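Let the Person Who Knows the Job Hold the Controls
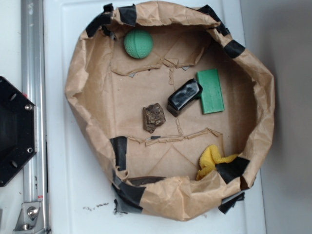 By Ecaterina Roman
Opinion | January | 5 min read

A paper tray held in shape with black tape, and in it a green ball, a rock, a yellow cloth, a green block and a shiny black thing with rounded corners. Anyone who has taught a robot by remote control will know this kind of setup. You sit at the controls, you pick one object out of the tray, you put it where it belongs, and the machine records how you did it. Then you do it again.

I have done this work for two winters, first on a project called Olusora and now at a small firm named Preltia. Before that I packed orders in a warehouse in Sunitdale. My argument is a simple one. The people who give demonstrations should be people who have done the job with their own hands, and they should have a say in what gets kept.

Most firms do it the other way around. The engineers write the task, set the number of recordings, and hire whoever can learn the controls fastest. The controls do matter. A new operator on our system needs several days before the arm stops overshooting. But speed at the controls is a different skill from knowing how to handle things, and the second one takes longer to get.

Take a cloth. Someone who has never thought about it will go for the middle, close the fingers and lift. Sometimes that works. Someone who has folded towels for a living looks for a raised fold or a corner first, and takes that. If the cloth is up against a wall, she may pull it toward the open floor before lifting. That extra pull makes the recording longer. On a sheet that scores operators by time, it makes her look worse.

I watched this happen. Last year our team recorded 100 demonstrations of a sorting task, and 19 were thrown out for being too long. Most of the 19 came from Domnica Matei, who had spent years in a hotel laundry before she joined us. She asked to see the discarded ones played back, and she went through them with the engineer who had set the limit. In nearly all of them she had stopped to move something before picking it up, or had let go of a bad grip and taken a better one. Those were the parts I would want a machine to learn. We put them back in. I can't tell you how much they helped, as we changed other things the same week, and I don't trust people who claim to know from one round of training.

There is a fair objection here. Engineers want demonstrations that look alike, because a model trained on five different habits can end up with a poor mix of all of them. I have seen an arm hesitate between two ways of taking hold of a box and end up doing neither. So yes, a team needs to agree on how a task is done. My question is who sits in the room when they agree. At Olusora the written instructions came to us finished. One said to always approach from directly above, which is fine for a ball on a flat floor and poor for anything leaning on something else. We followed it for weeks before anyone asked us.

The other way of teaching, where you take hold of the arm and move it yourself, has the same problem in a milder form. You feel the weight of the arm and you notice sooner when a movement is awkward. I like it better for beginners. It is tiring, though, and your own hands get in the way of the cameras unless you plan for them. With remote control you can sit down and work longer, but you lose touch. You learn to judge a grip by looking – how far the fingers closed, whether the thing shifted when they met it. People who handled goods for a living pick that up well in my experience. They already know what a slipping object looks like.

Rough materials are no excuse for careless work, either. I have heard visitors laugh at paper and tape. A wrinkled rim and an uneven floor are closer to what a machine will meet in a stockroom than a clean molded bin is, and a rock has no good side to hold. Easy objects on a bare table give you nice recordings and a robot that can do easy objects on a bare table.

What would I change? Pay operators by the hour and drop the bonus for quick recordings. At Preltia we had that bonus until 79 recordings into one task, when somebody compared the early ones with the late ones. The late ones were faster and rougher, with objects dropped from a height to save a second. I did it too. Keep the recordings where the operator makes a mistake and fixes it, and mark them as such. Let the operator add a note to each one. Ours is a single text box, and half the time it is blank, but the other half is worth reading.

And put the operators' names in the project records. The Olusora report named the arm, the cameras and the software version. It listed us as "human input." Domnica has her copy pinned over her desk, with the names of the whole shift written in the margin in pen.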